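Repainting for a living: a Bralden decorator on colour, prep and patience

She has been painting the insides of other people's houses for 20 years, most of them in Bralden and the smaller towns up the valley. She trained as a signwriter, found there was not enough work in it, and took a job with a decorating crew the same winter. These days she runs her own business, with one apprentice and a van she describes as "mostly drop sheets".

Asked what people get wrong when they paint a room themselves, she goes straight to the walls.

"They don't wash them," she says. "A kitchen wall has grease on it even if you can't see it. Hallways have hand marks the whole way along. You put new paint over that and it will peel, maybe not this year, but it will."

She uses sugar soap and a sponge mop, then rinses with clean water and leaves the room until the next morning. Filling and sanding come after that. On an average bedroom she expects the preparation to take longer than both coats of paint put together, and she quotes for it that way. Some customers object. One couple in Olvera asked her to skip the sanding to save money, and she turned the job down.

Her own prices have gone up twice since she started charging by the room instead of by the hour. The last big job, a two-storey house in Drastmont, came to $3948 including ceilings. She took 7 working days over it, and lost part of one to a blocked gutter that had let water in behind a window frame.

"I'm not a plumber and I'm not a roofer," she says. "But I won't paint over damp. I told them to get it fixed and I'd come back -- and I did."

On colour she is careful about giving advice. She asks customers to buy sample pots and paint two coats on a large piece of card, then move it around the room at different times of day. Grey is the one that causes the most trouble, in her experience. 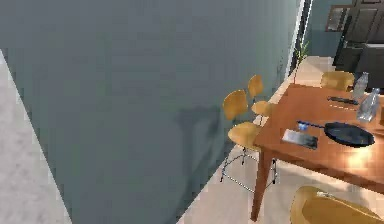
"Grey is never just grey," she says. "There's blue in it, or green, or a bit of purple. In the shop it looks neutral. You get it home to a south-facing room in May and it's a different colour."

She prefers a flat finish for living rooms and something tougher for halls and children's bedrooms. She won't use gloss on old plaster, where it shows up every dent.

The apprentice finishes next year and has been offered a place with Vandeo, a larger firm that does offices and schools. She thinks it would be good experience and has said so, though she would rather not go back to working alone.

For now there is a stairwell to finish, and the scaffold has to be returned by four o'clock.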